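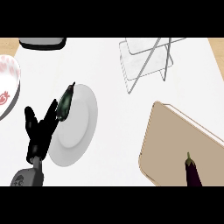 How much of the sound reaching a listener in an open-plan office comes from the work surfaces? In the rooms studied in this section, desk tops supplied the first strong reflection at most seated positions, and the level of that reflection depended more on the uncovered area of the top than on the material under the finish.

4.2 Desk reflections and speech level

Figure 3. A white table surface, open at the center and partly covered by objects around it.

Most room models used in office planning treat furniture as a single absorption value spread over the floor. The approach is convenient and gives fair results for reverberation time. It does poorly for speech level at short range, where a listener sits within one or two desks of the talker and the early reflections carry much of the energy. A hard, flat top between two people returns sound at a low angle, and the path is only slightly longer than the direct one.

Measurements were made at two sites, Porkell and Tretska. Porkell is a single long hall with a mineral fiber ceiling and carpet tile. Tretska has a painted concrete ceiling with hanging baffles over the desk rows. The two sites together gave 494 talker and listener pairs, of which 86 were dropped for background noise above the limit set in Section 3. Desk height was held fixed at each site. Ventilation ran at its normal daytime setting during all sessions, and the measured noise was subtracted in each band before the levels were compared.

Each pair was measured twice, first with the top clear and then with it covered by felt. The difference between the two readings was taken as the desk contribution. Results are reported in octave bands up to 4000 Hz. In the lowest bands the difference was close to the repeat error and is not discussed further. In the upper bands the felt lowered the speech level at both sites, with the larger change at Tretska. We attribute this to the ceiling there, which returns little energy between the baffles and leaves the desk path more exposed.

Low screens complicated the picture. Where a screen stood between talker and listener, the desk reflection was mostly blocked and the felt made no clear difference. Where the screen stopped short of the desk top and left a gap, part of the effect came back. The 13 pairs with such gaps are too few to support a separate fit, and they are kept in the pooled data.

The Jurnen method, which assigns each top an effective reflecting area, followed the measured values well for clear desks. It overstated the contribution for desks carrying monitors and paper. A correction for covered area, first set out in the December working notes by Nazmiye Karaca, removed most of this error at Porkell and less of it at Tretska. The remaining difference may come from the desk edges, which are rounded at one site and square at the other. Edge shape was not varied in the present work. Section 4.3 applies the corrected method to rows of facing desks.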